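Boards and Small Prep Ware: Gallery

Gallery notes by Gaspard Riviere
Updated 13 October 2022

Scope of this page

The notes collected on this page cover cutting boards with a fixed side handle and the small items that usually share the board with them: cups, citrus, a paring knife, a towel. The order is by topic. Larger carving boards and end-grain blocks have their own page and are left out.

Terms are used as follows. The face is the working surface. The long side is the side parallel to the grain. The short side is the end where the handle is mounted. A blotch is any local color change that remains after washing and a full day of drying.

Backdrop and surface

Brown backdrop paper is the standard ground for bamboo in this gallery. It is darker than the boards, so the outline stays readable, and it does not throw a color cast onto steel the way the green roll did. Mestex paper was used through February. It was replaced when the supply of the wide roll ran out. Creases are rolled flat overnight before use, and a length with a water mark is discarded.

Board with wire handle

A rectangular bamboo board with a curved stainless-steel wire handle on one short side. The grain runs lengthwise. With the board laid flat, the loop lies flat too, so it takes up counter length but adds no height.

Wire handles are easy to hang and easy to bend. Hang the board by the middle of the loop. If the loop has been pulled out of line, correct it by hand in small steps, holding the board down with the other palm. Pliers leave marks on the steel and are best avoided.

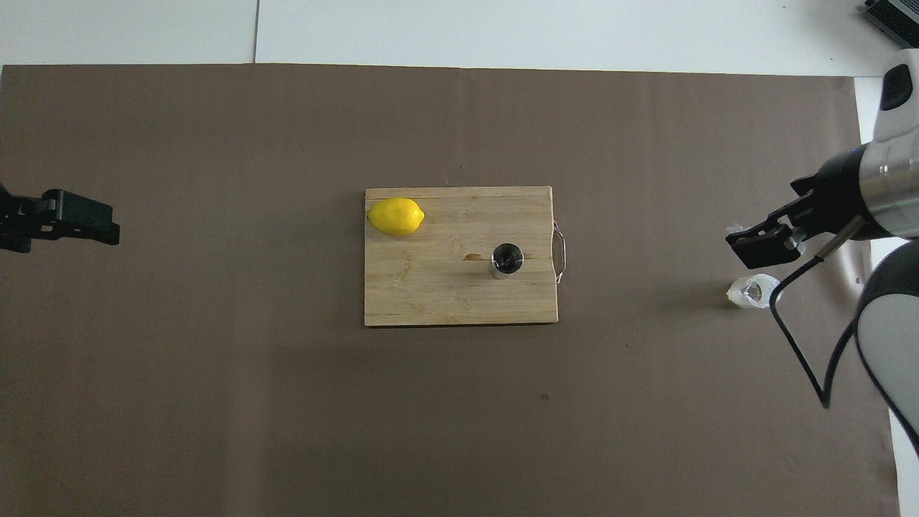
Check the points where the wire enters the wood at each oiling. Movement there is the first sign of wear. A small amount of play can be left alone. If the wire turns freely, take the board out of service until it has been reset with a food-safe adhesive and left to cure for the time stated on the package.

Grain and streaks

Bamboo boards are made from narrow strips, and some darker streaks along the grain are normal. They are part of the material and cannot be sanded out. They should be noted when a board is first logged so that they are not later taken for stains.

Stains

A reddish-brown blotch that follows the grain is common on light boards. Tea, berries, beet, and wet spice can all produce one, and the color alone does not identify the source. Treatment is the same in each case:

Wipe the face with a damp cloth.
Cover the blotch with coarse salt.
Rub along the grain with the cut side of half a lemon.
Leave for 8 minutes, rinse, and stand the board on its long side to dry.

Repeat once if needed. After a second pass the remaining color is usually below the surface, and light sanding along the grain is the only further step worth taking. Oil the sanded area the same day.

Lemon

Whole lemons can be left on a board with no effect on the surface. Cut lemons should not be left face down. The juice dulls an oiled finish and leaves a pale ring, most visible on boards that have been oiled recently. Re-oil the full face when this happens, as a spot repair tends to show.

Small steel cups

Straight-sided stainless cups are used for salt, pips, and measured liquids. Polished steel shows fingerprints and water spots, so cups are dried with a lint-free towel immediately after rinsing. A cup that rocks on a flat counter will also rock on a board, and should be kept for dry contents.

Do not store a wet cup on bamboo. The rim of water under the base leaves a dark circle that takes longer to remove than a food stain.

Oil

Two oils were compared, Rosier and Sabatier, both applied in 2 coats with a day between. Rosier soaked in faster. Sabatier left a slightly darker face and needed more wiping. After several weeks of normal use the boards could not be told apart by eye. Evis board wax was tried over both and is optional.

Storage

Store boards upright with air on both faces. Do not lean them against a radiator or the side of an oven. Boards with wire handles go at the end of the rack, loop outward. Plain boards fill the remaining slots, thinnest first.

Next additions: juice-groove boards, then the narrow bread boards.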